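Home | Sorting | Labels | FAQ | Contact

Labeled baskets – your questions

Posted in April by Annelies Zürcher 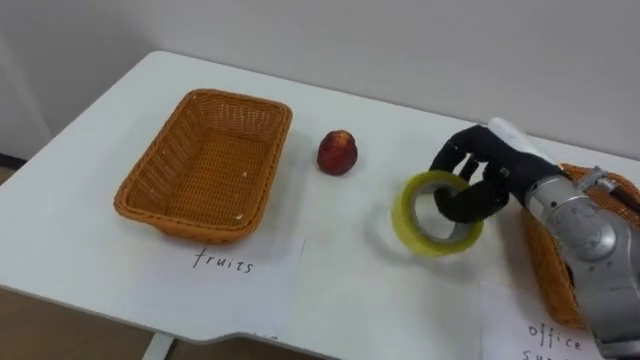
I get the same emails over and over so putting the answers in one place. Will add more when I get a minute.

Do I need a label maker?
No. Sheet of white paper, thin black marker, one word. "fruits" is plenty. Slide the sheet under the basket so the word sticks out in front.

Why not tape the label on?
Tape doesn't hold on a woven rim. Tried it, peeled off by lunch. Paper underneath is easy to swap too, when fruits turns into onions.

What counts as fruits?
Whatever you eat as fruit. Peaches, apples, plums. Tomatoes – your call, we keep ours with the veg. Packing tape, batteries, keys, no. Those need there own spot or they end up in with the apples.

Woven or solid?
Woven for fruit, so air gets in. Plastic wicker is fine and you can rinse it in the sink. Solid tubs for tape, string and scissors.

Which brand do you use?
Mine came from Famik, Natsumi Tsuchiya swears by the Kumsa ones. Both ok. Any rectangular basket that fits your shelf.

How many baskets to start with?
Two. Maybe 3 if you have kids. Don't buy a whole set before you know what you've got lying around.

Where do I sort?
On a clear table, not on the floor. Put the empty basket down first, on its label, then bring things over a few at a time. If it isn't fruit it goes to the other side.

How do I clean the weave?
Old toothbrush, warm water, drop of dish soap. Shake it out and let it dry upside down overnight. Crumbs and bits of sticker hide in the corners.

My fruit goes bad in the basket.
Too full, probably. One layer, soft ones on top where you'll see them. Check it every couple of days and eat the peaches frist.

Can I come to a class?
Yes, at the Grovasham hall, 61 Valeck Road. Bring one basket and a marker. Paper's there already.

Questions: use the contact form | © Annelies Zürcher | Back to top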